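**Nellitz parallel gripper, after one budget cycle**

I put the Nellitz on our equipment list in August, mostly because the quote came in at $900 for a pair and the Trerkitz we had been pricing was well past that for one. Bulport shipped them in 3 weeks. I'd buy them again tomorrow!

The fingers are what won me over. They taper enough to get hold of flat things -- cards, folded sheets, thin boxes -- and that's most of what we handle at the sorting bench. Swapping a set takes a hex key and a little patience, and the bracket is stiff enough that I've stopped checking it every morning.

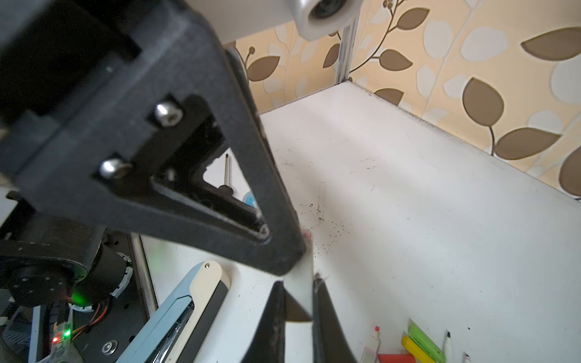 Robles wrote back after reading my draft that the gripper price is the easy part, and that anyone planning a two-arm bench should put cables, spare fingers and a decent power supply on the same purchase order. Fair point. Our extras added 30 percent, and I had to go back for a second approval, which was no fun at all.

So budget for these up front:

- 2 spare finger sets per arm
- a mounting plate (not in the box)
- a longer cable if your controller sits under the bench

My one gripe is the manual, which skips the torque settings completely. Support sent them the same day I asked, though, and they were lovely about it. We're pricing another pair for the packing side now, spares included this time.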